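Bathroom bits: soap, dishes and a plain white board

Feb 4, 2022
By Killian Chauvin
Filed under: Home & Bath / Galleries

We have been sorting through small bathroom things this winter, mostly soap dishes and what goes in them. Bendik Kvam lent two boxes from his shelves at Skevano, and everything was laid out on a white sheet so the colours would show up properly.

The yellow dish is the one people ask for. It is plastic, with rounded corners and raised ridges along the inside — easy to rinse under the tap, and it takes up very little room beside a basin.
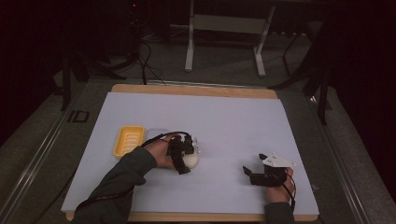 Yellow ribbed soap dish, with a rounded white piece held down on the sheet next to it.

Bendik prefers a ceramic dish and has used the same one since June. I find ceramic too heavy for a narrow shelf, and it chips if it goes in the sink. Plastic is lighter and cheap to replace — mine at home has lasted well.

The next gallery will cover toothbrush holders and beakers.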